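Workshop notebook - dye bench
July, started 8:40

Second round of the walnut hull bath. First round went too gray on the wool and hardly touched the cotton, so today I changed two things: longer soak on the hulls and a proper alum mordant on the cotton the night before. Siamak Hassanpour thinks the gray came from the old kettle and he may be right. I used the stainless pot this time.

Hulls are from the Clunside sack, the one with the torn corner. Weighed out 200 g dry, broken up with the mallet, into cold water yesterday afternoon. By this morning the liquor was dark enough that I couldn't see the spoon in it. Strained twice through muslin. The second straining took forever and I would skip it next time for yarn. For cloth it's worth doing, the bits leave spots.
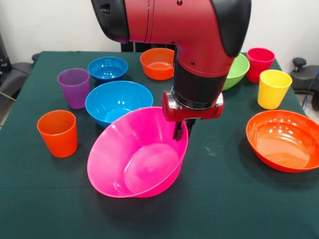
Skeins in at 9:15. Three of wool, all from the Holtby cone, tied loosely in four places. Last time I tied them too tight and got pale bands under every tie. Cotton strips went in at the same time on a separate string. Brought the heat up slowly and held it just under a simmer. The thermometer with the clip reads high, so I went by the glass one.

Notes while it was on:

Turned the skeins every ten minutes for the first half hour, then every fifteen.
Wool took color almost at once. Tan by the second turn, good brown by the fourth.
Cotton slow. Still beige at 10:00.
Smell is strong. Prop the yard door before starting, not halfway through.

Korkor Acheampong came by for the leftover alum and asked about adding iron at the end. I said no for this batch. I want one clean result before we start darkening things, otherwise we're back to guessing. She is going to do an iron dip on her own samples and put them in the same book so we can compare - page after this one, if she remembers.
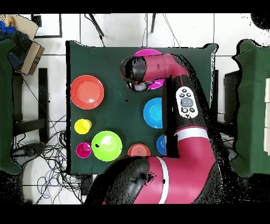 Plastic dishes on the green cloth.

Heat off at 11:05. Left everything in the pot to cool. Lifted one skein early, at noon, to see what the extra time does. Rinsed it until the water ran clear, five changes. The brown is warmer than I expected, close to the Kwofie card number 1231 but a little redder in daylight. Under the bench lamp it looks nearly the same.

The cotton is better than round one but still uneven. I don't think the mordant got all the way into the folded parts. Philomena Kwofie folds hers in a loose zigzag and weights it with a saucer, so I'll copy that.

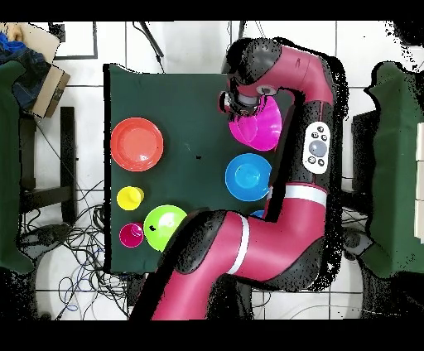
Remaining two skeins came out at 4:20. Deeper than the early one, though I had to hold them side by side to be sure. Hung on the rail by the north window, away from the sun. Tags on: W2-a is the early one, W2-b and W2-c the late ones. Cotton is W2-d.

Liquor kept. There's over 3 liters left, in the lidded bucket, marked. It should be good for a paler batch. Apostolos Economou wants to try some on silk, he can have half.

To do:
Wash test on W2-a and W2-b, 16 days in the window after that
Order more muslin
Scrub the sink, the hull stain is on the left side again
Ask Korkor for the iron sample when it's dry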